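From: Barnabás Hajdu
To: Plidbridge readers and makers list
Date: Friday, February 14, 2025
Subject: Re: Sound files in the Undia edition, and which reader to test on

Hello all,

I answer Derek's message in parts, because he asks several things at once.

Derek Yeoman wrote:
> I have now read the test build of Undia from start to end on
> my tablet. The text is fine. The drawings in chapters two and
> five are lovely. But the sound does not start by itself when
> I turn to the storm page, and on my wife's older phone there
> is no sound at all. Also the file is 148 MB, which seems
> a lot for a short novel. Are we sure we want the moving
> pictures in it? I would pay for the plain book and be happy.
>
> Second, has Hamisi decided what to do with the footnotes?
> In the print edition they are at the bottom of the page.

First the sound. It should not start by itself. We had it so in the build before Christmas and three readers wrote to me that they were frightened by the thunder on a train. Now there is a small drop-shaped button next to the chapter title and you must press it. If you did not see the button, then I made it too pale, and I will make it darker.

For the older phone I have no good news. The reading program there does not know what to do with sound inside a book, and it leaves it out without any message. I tried two ways around this and both of them broke the table of contents.

About the size. 145 MB of it is the drawings and the sound. The text of the whole novel, with the cover, fits in the other three. Jeptoo Laizer, who drew everything, has sent me smaller versions of the storm drawings, but on a large screen the rain becomes gray mud and I do not like it. She does not like it also. So my proposal is that we make two files, the full one and the plain one, and the buyer gets both for one price. Mwangi Ndung'u has agreed to this for the Kaijage stories too, when they come in May.

The footnotes: Hamisi Langat wants them to open in a small window over the text. This works in Rornodik and does not work well in the others, where you jump to the end of the book and then have to find your way back. I put a return link behind each note. Please test the return link in chapter seven especially, where there are two notes in one sentence. 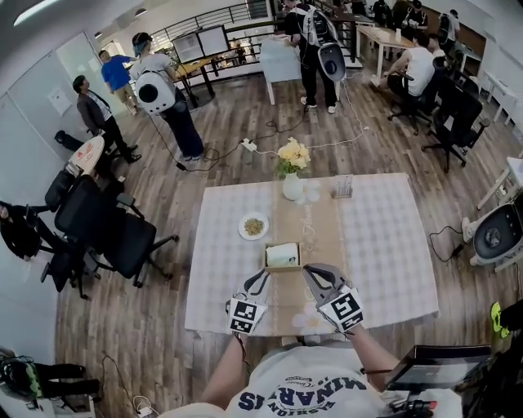 Can a reader who bought the first version get the new one without paying again?
Everyone who bought it will receive a new download link by mail, and the old file will keep working as before.

One more thing for those who help with proofreading. I had a list of 2,399 places where the straight quotation marks must become curly ones. The program did most of them correctly but it makes mistakes after a dash. If you find a wrong one, please send me the chapter and the first five words of the sentence. Page numbers do not help me, they are different on every device.

I would like to have the remarks before the end of next week.

With kind regards,
Barnabás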